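Curklow潮汐档案馆开放日记

二月去了一趟Grokstead，本来只打算在海边住两晚，旅馆前台放着一张单页，写Curklow潮汐档案馆当天开放，免费，上午和下午各一场讲解。我对潮汐没有研究，只是小时候住在河口，家里墙上一年到头挂着潮汐表，就报了上午那场。回来以后有朋友问值不值得专程跑，我把看到和听到的按顺序写下来，交通和开放时间放在最后。

从Grokstead火车站到Curklow要坐公交车，车程42分钟，中途在Manole村停得最久，司机下去换水。路一直贴着海走，右手边坐比较好。退潮的时候能看见大片滩地，上面有一排排旧木桩，听同车的人讲是从前晒网用的。Curklow总站下车，沿坡往上走到头，有一栋灰石头的两层房子，门口没有招牌，只在信箱上贴了馆名。我第一次走过了，走到灯塔底下才折回来。

房子早先是港务所。一层是阅览室和库房，二层是办公室和修复间，后来在院子另一边加盖了一栋低矮的新楼，放机房和设备间。参观先从旧楼开始。

讲解的人叫Witold Tokarz，在馆里管编目。他说话慢，声音不大，站在后排的人要往前凑。他先让大家看窗外，港口防波堤的内侧有一口石砌的方井，井底有一根暗管通到海里。海浪进不来，水位却跟外面一起升降，从前的潮位就是在井里量的。最早的做法很简单，井壁上嵌一把刻度尺，值班的人每隔一段时间走下石阶，看水面到哪一格，回来记在本子上。夜里也要去，风大的时候腰上系绳子。

后来装了浮子和时钟带动的记录筒，筒上包一张纸，笔尖随着浮子上下走，一昼夜画出两个波峰两个波谷。值班的人改成每天换一次纸，换纸的时候在纸边写上时间、气压和风向。馆里现在保存的就是这两类东西：早期的手抄潮位册，和后来的记录纸。潮位册一共800册，库房的架子排得很密，过道只容一个人侧身走。

讲解员从架上取了一册给我们看。封面是深绿色的布，四角包皮，里面的纸偏蓝，格子是印好的，数字用墨水写。不同人的笔迹差别很大，有一位写的7中间总带一横，另一位习惯把日期写得比潮位还大。最右边一栏叫“附记”，规定写天气，可是什么都有人写。翻开的那一页上写着“雾，听见船钟，未见船”，隔几行是“石阶结冰，晚到”。Tokarz先生说研究潮汐的人只看中间几栏，来查家谱的人只看附记，两拨人常常借同一册。

附记里的内容，馆里正在单独做一份索引。做法是先由人通读，把提到的人名、船名和地名抄成卡片，再录进目录。进度很慢，主要难在船名的写法不统一，同一条船在不同人的笔下能有三种拼法，还有用外号的。地名也有麻烦，有些礁石的名字只有本地渔民叫，海图上查不到，编目员要拿着抄件去港口问人。

看完册子看记录纸。纸有90厘米长，平放在浅抽屉里，上面隔一层薄棉纸。早年的纸是卷着存的，打开就会裂，修复间的人要先把它放在潮气箱里让纸慢慢变软，再压平。我们去的时候二楼修复间的门开着，桌上压着几张，盖了毛毡和石板，不让碰。修复员讲了一点补纸的办法，裂口背面贴日本皮纸，用小麦淀粉糊，糊要当天煮当天用。有位参观者问能不能用胶带，修复员给大家看了一张从前用胶带粘过的，粘过的地方已经变成棕色，字迹也跟着晕开了。

记录纸上的曲线看久了能看出些门道。平常的日子线条很圆，刮大风的日子线会抖，像手在发颤。有一张的曲线在半夜突然抬高，到早晨才落回去，是一次风暴增水。值班的人在纸边只写了四个字母，是他名字的缩写，没有写别的。另外有一张在下午断了一截，旁边注明“钟停，上弦后续”。Tokarz先生说这种断口在整理时最费工夫，要拿邻近港口的记录来比对，才能判断中间缺了多久，有时候比对完了仍然定不下来，目录里就照实写“缺”。

中间休息时馆里供应茶和一种带葛缕子的硬饼干，饼干放在铁盒里自取。院子里风很大，大部分人端着杯子站在门廊下面。有一对从Manole村来的老夫妇，丈夫的祖父当过值班员，他们是来找祖父写的册子的。工作人员翻了目录，很快把册子拿来了，老先生坐在阅览室靠窗的位置看了很久，后半场讲解没有参加。

休息之后到院子对面的新楼。新楼里暖和，鞋底的沙子要先在门口的垫子上蹭掉。 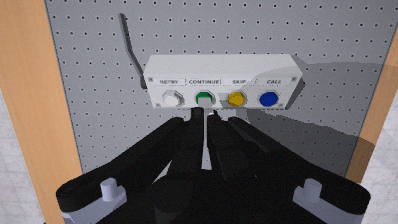 普通读者想查阅潮位册，要办什么手续？

提前写信或发邮件说明要查的年份和用途，馆里回信确认后，带一件有照片的证件到阅览室登记就可以，每次最多调三册，不收费。

上面的问题是参观时有人提的，我觉得有用就记下来了。补充几条细则：阅览室里只能用铅笔，包要存在门口的柜子里，可以自己拍照，不许用闪光灯。记录纸因为太脆，一般只提供扫描件，确实要看原件的，要写明理由，由修复员在场时打开。

接下来讲的是数字化。馆里从几年前开始给潮位册逐页拍照，每一页都连同边角一起拍进去，空白页也拍。Tokarz先生解释说，最初有一批为了省时间跳过了空白页，后来发现有些空白页其实有很淡的铅笔字，只好重新拍。现在的规矩是从封面到封底一页不漏。拍完以后，文件按架位号命名，再由两个人分别录入数字，录完了互相核对，不一致的地方回到图上看。核对的人不参加录入。

数字录入看上去枯燥，可是他举的几个例子挺有意思。旧册子里的潮高用的是英尺和英寸，中间有几年改用过另一种零点，改的那天没有人在册子里说明，只是数字整体低了一截。后来的整理者以为是地面沉降，写了一篇文章讨论，再后来才有人在港务所的账本里找到一笔支出，是重新安装水尺的工钱。从此馆里把账本也列入了整理范围。账本里有买绳子的钱，买灯油的钱，还有一笔买猫的钱，后面注着“防鼠”。
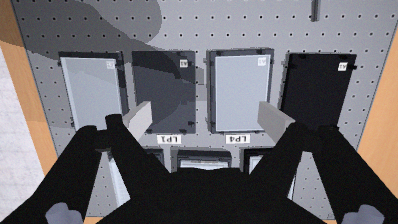
孔板上排，四块竖框面板并列。

讲到保存，Tokarz先生花的时间最多。他的意思是纸张放在干燥阴凉的地方，几百年都还能看，数字文件却要一直有人照管。馆里的办法是存三份，一份在本馆，一份在Grokstead的郡图书馆，还有一份放在内陆，离海远，也不在同一条电力线路上。三份文件定期比对，发现哪一份有差错，就用另外两份来恢复。有人问既然有了数字版，原件是不是可以不留，他摇头，说扫描件看不出墨水的先后，有些改动是当场改的，有些是事后改的，只有对着原件侧光看才分得清。

关于经费他讲得很直接。馆里每年从郡里得一笔固定拨款，够付暖气和人工，拍照和修复另外申请项目。今年的项目叫Bimamora，名字取自附记里经常出现的一条运煤船。那条船在册子里前后出现过很多次，进港、出港、搁浅、被拖走修理，又进港，最后一次提到时只写“Bimamora过，未停”。船的去向至今没有查到。项目的内容是把跟港口船只有关的附记全部录出来，做成可以按船名检索的目录，先在阅览室的电脑上用，以后再放到网上。

我问他最后一次提到那条船是在哪一册，他当场把架位号写在我的单页背面，字很小，回旅馆以后才看清。下次去打算调出来看看。
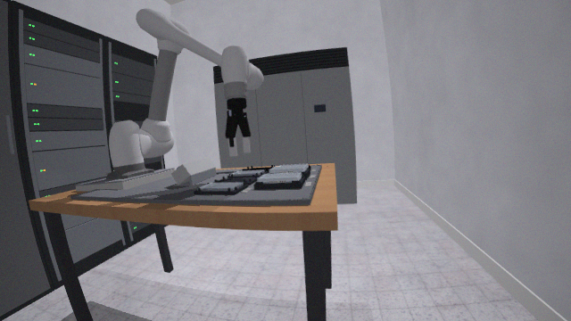 机房里的木桌和白色机械臂，后面是高大的灰色机柜。

看完新楼，最后一站是走到防波堤上看那口潮井。从院子后门出去，沿一条铺了碎石的小路往下，坡有点陡，下雨天会滑，最好穿有纹的鞋底。井口现在加了铁栅，可以从上面往下望。我们到的时候正赶上涨潮，站在外侧能听见浪打石头的声音，井里的水面却很平，只是一点一点往上淹。嵌在井壁的旧刻度尺还在，铸铁的，数字是凸起来的，下半截长满了海藻，只有上面几格认得出来。

现在的潮位由自动仪器记录，数据直接传走，不再需要人走下石阶。不过馆里留了一个习惯，每天上午还是有人来看一次旧尺，记在一本新的册子里，格子和从前的一样，也有“附记”一栏。当天轮到的是位年轻的馆员，她让我们看了她刚写的那一行：东南风，能见度好，参观者多。前一天的附记是“海豹一只，在滑道上”。

旁边有位退休的海员对刻度尺很感兴趣，问零点定在哪里。馆员指给他看井沿上的一个铜钉，说所有的高度都从铜钉往下算，铜钉的高程每隔几年重新测一次。他又问防波堤本身会不会下沉，她说会有一点，所以岸上的岩石里另外埋了基准点，测的时候从基准点引过来。两个人一直谈到讲解结束，其他人先散了。

馆里有个很小的售书处，在旧楼进门左手边，卖明信片、历年的潮汐表和一本薄薄的馆史。馆史写得朴素，前半本讲港务所，后半本是历任值班员的名单，附了每人的任职年份和一小段签名影印。我买了一本，还买了一张记录纸的复制品，印的就是有风暴增水的那一张，卷在纸筒里带回来，没有压坏。售书处只收现金。

中午在坡下的小馆子吃了鱼汤和面包，汤里的鱼是黑线鳕，土豆切得很大块。店里墙上也挂着潮汐表，老板每天早上用红笔把当天那一格圈起来。他说外地人来问得最多的是什么时候能走到外面的小岛上去，他就让他们自己看墙上的表，看不懂再教。去小岛的滩路只有低潮前后可以走，路口立了牌子，建议出发前问一下当地人，不要只凭手机上的时间。

下午我又在阅览室坐了一阵。老夫妇还在，老先生已经看到第二册，老太太在旁边替他抄。抄的那一页附记里有一句“夜间得一子，换班”，大概是祖父写的，她抄完把铅笔放下，让我也看了一眼。我没有再问是哪一年。

几点实用信息，给想去的人。

交通：Grokstead火车站前有公交车到Curklow总站，冬季班次少，下车时先看好回程的时刻。自己开车的话，坡上没有停车位，要停在港口，再步行上去。

开放：平时阅览室需要预约，库房和新楼只有开放日能进。讲解限人数，上午场人多，下午场可以问得细一些。具体日子馆里会提前贴在公交总站的布告栏上。

穿着：库房里冷，潮井边上风大，新楼里又热，衣服最好方便穿脱。

孩子：旧楼的楼梯窄，婴儿车上不去，可以寄放在进门处。售书处有一张给小孩填色的潮汐图，免费拿。

吃饭：坡下有两家，冬天只开一家，下午三点以后不供应热食，面包和汤卖完为止。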